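Automation and Equipment > Buying and Budgets

Thread: Wrist tracking bands, buy more or wait? (furniture handling set)

hollowmill
Oct 31, 2025

We have to put in our equipment request for next year and I would like opinions before I commit. We record people doing ordinary furniture jobs (pulling chairs out, tilting them, putting them back) and the recordings go to train a two-armed robot we do not own yet. At the moment we have two pairs of wrist bands with the printed markers. They cost us 486 a pair from Plonex.

The choices as I see them:

1. Buy more pairs now and record at two sites, ours and Londville.

The jobs stay as they are, chairs and small tables, both hands on the furniture.

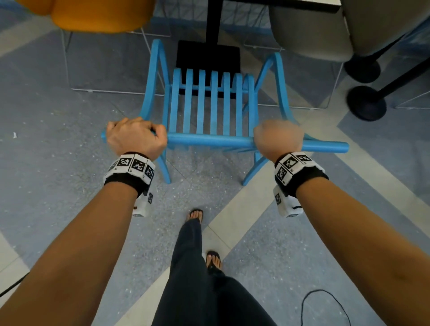 2. Keep the two pairs, spend the money on a second head camera and a proper charging shelf, and go for the robot arms in the following year.

I lean towards the first. Tell me why I'm wrong.

---

tern_and_co

What is the total you have to spend? Hard to say anything without it.

---

hollowmill

No fixed total yet. They want a list with prices and they cut from the bottom. Spares count as a separate line, and the ceiling on that line is 600.

---

oxbowpete

Second option. We bought extra bands early and then had one head camera between them, so the extra bands sat in a drawer. Whatever you have fewest of sets how much you can record. Work out which that is before you buy anything.

Also, look at the picture you posted. Both hands are round the top rail and the markers on top of the bands show up well from the head. You are getting decent data from the kit you have. I would spend on what surrounds it.

---

greyslate

Disagree with oxbowpete. He is right about the head camera, but a second site with no bands is no use at all. If Londville is going ahead you need bands there. Posting kit back and forth costs you days and things get broken.

What I would question is the price. 486 a pair is on the high side for straps and printed markers, unless that includes the white boxes underneath.

---

hollowmill

It includes the boxes. Straps and marker plates on their own are much cheaper, and we can replace them ourselves.

---

greyslate

Then fair enough. Split it on your list. Boxes under equipment, straps and plates under spares. You will get well inside 600 that way and your main line looks smaller.

---

pennyfarthing9

Something no one has raised: cables. There's a black one in a loop bottom right and another on the left under the forearm, and the person has flip-flops on and is tipping a chair. I don't know what those cables belong to, but I would put cable covers on the list before any of this. They are cheap and your safety person will ask.

---

hollowmill

Good point, added. Closed shoes too, though that is a rule and won't cost us anything.

---

oxbowpete

Back to greyslate. Is Londville definite? If it isn't signed off I would not buy for it. We did that with a Rocha lift table and it was 17 months before it left the crate.

---

hollowmill

Not signed off. We should hear in November.

---

tern_and_co

Then ask for a quote that holds past that date. Plonex held one for us for nine weeks. Buver would not hold theirs at all, so we had to ask for a new price every time someone was slow to sign.

One more thing on the robot. If you think you will buy arms the year after, find out now what grippers they come with. A rail as thick as the one on that blue chair may be too wide for some of them, and then you have spent a year recording a grip your robot can't copy. Measure it and ask the supplier for the maximum opening in writing.

---

greyslate

That depends how they use the recordings. The arm movement is still useful even if the grip is different. But yes, measure it.

---

oxbowpete

I'd go further and not record any more thick rails until you know.

---

greyslate

That seems over the top to me. People will want it to move chairs, and chairs have thick rails.

---

hollowmill

Thanks all. The list as it stands: second head camera at the top, then cable covers, straps and marker plates under spares, and one extra pair of bands — only if Londville is approved. I've asked for a quote that holds. Will measure the rail tomorrow and write to the arm suppliers.

---

pennyfarthing9

Put the cable covers first. They cut from the bottom, you said.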